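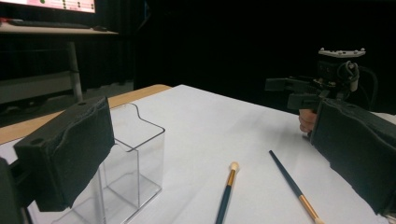

Brushes and the clear box, on the white table.

July, late. Back from the Warbridge green fair, feet sore. Sunita Tyagi swears it drew 900. I'd have said less, but she was on the gate and I wasn't.

Ate a lentil pasty, decent, then sat through Vratislav Vrabec on giving up cheese. He says it took him 6 weeks to stop missing it. Hmm. The peace choir ran long -- they always do -- and the compost talk was mostly a sales pitch.

Signed up for the newsletter anyway. Must soak the chickpeas before bed.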